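Search posts

Search

A thread on buying second-hand wool, as I've been asked about it a few times since July and keep typing out the same reply.

1/ I buy most of my winter clothes used. I live near Salstead, which has two charity shops and a Saturday market, and the rest comes from online sellers. September 2025 is a good month for it. The coats are out and the prices haven't gone up yet.

2/ Read the care label before you look at the size. Sizes on older clothes mean very little. The fibre content tells you how warm it will be and how much trouble it will be to wash. If the label has been cut out, I pay less.

3/ Small checks hide wear better than plain cloth. They also hide moth holes, so hold the cloth up to a window and look through it, one panel at a time. Check under the collar and inside the cuffs.

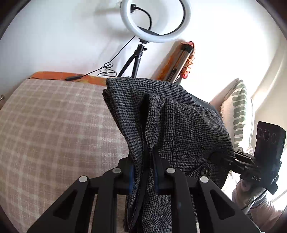
Houndstooth, black and grey.

4/ Moths. Anything that comes into my house goes into a sealed bag and then the freezer for two weeks. I don't care how clean the seller says it is. I lost a good Lukoševičius cardigan three winters ago by skipping this, and a scarf that was hanging next to it.

5/ Buttons are the cheapest thing to put right. A set of four from the market stall costs me £2. Linings are the dearest. Skolivitz, the alterations place by the station, will do a sleeve lining but quoted me more for a full one than I'd paid for the coat — so look at the lining first.
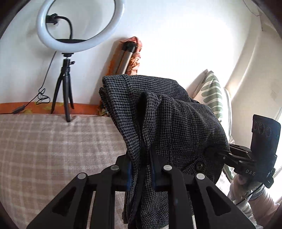
Can you wash a wool jacket at home?
I wouldn't wash a tailored one. The outside may survive but the stiffening in the chest and collar can bubble, and it can't be pressed flat again. Brush it, air it, and sponge any marks with cool water.

6/ Smell is harder. Smoke goes in the end if you hang the thing near an open window on dry days. Mothball smell takes longer. Perfume is the worst and I've given up on two coats because of it.

7/ On price: the dearest used coat I've seen this year was a Sekine overcoat at £495. It was a nice coat. I left it there.

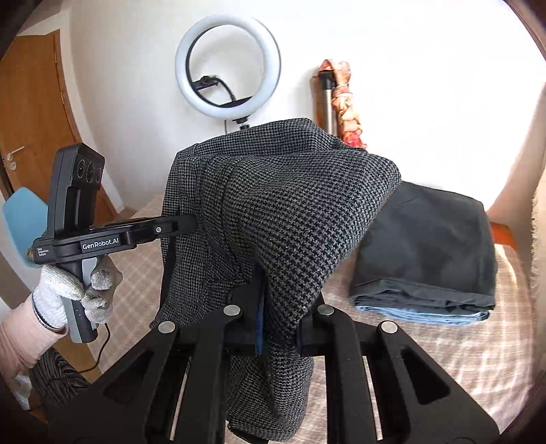

8/ Most of what I own cost a fraction of that. I set a limit before I go in and count repairs as part of it, so a £20 jacket that needs a £30 lining is a £50 jacket.

9/ Storage: wide hangers for jackets, knitwear folded in a drawer. Cedar blocks smell pleasant but I wouldn't rely on them. Empty the pockets. I've found bus tickets, a door key and half a packet of mints, all in things sold as cleaned.

10/ Will do shoes next week if I get the time. Replies are open.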